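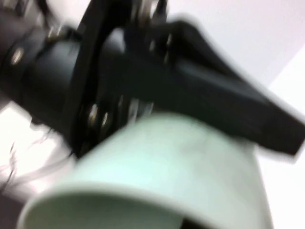 Home Topics Robotics Methods Index

Teaching by demonstration
By the Losia editorial desk, 26 Sep 2023

Teaching by demonstration is a group of methods in which a person shows a robot how to carry out a task instead of writing each movement as a program. The person may guide the arm by hand, known as kinaesthetic teaching, or steer it from a distance, known as teleoperation. Joint positions and camera views are recorded throughout and later used to train a control policy.

Household tasks are widely used for this purpose, among them stacking cups, placing them on a drying rack and sorting small objects.

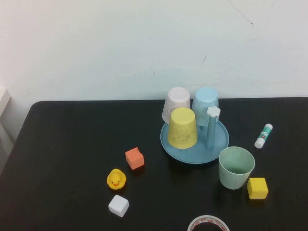
The starting layout is normally changed between demonstrations, so that the policy does not depend on fixed positions. Objects unrelated to the task may be left within reach for the same reason.

The Kobzar collection, begun in February at the Gitaditz laboratory, holds roughly 3,000 demonstrations, of which 600 were made by hand guiding. Recordings with long pauses or dropped objects are kept but marked separately.

Hand guiding needs little equipment, although the operator's arms may block the cameras. Teleoperation avoids this but takes longer to learn.

See also: Edevus controller

Last updated: 26 September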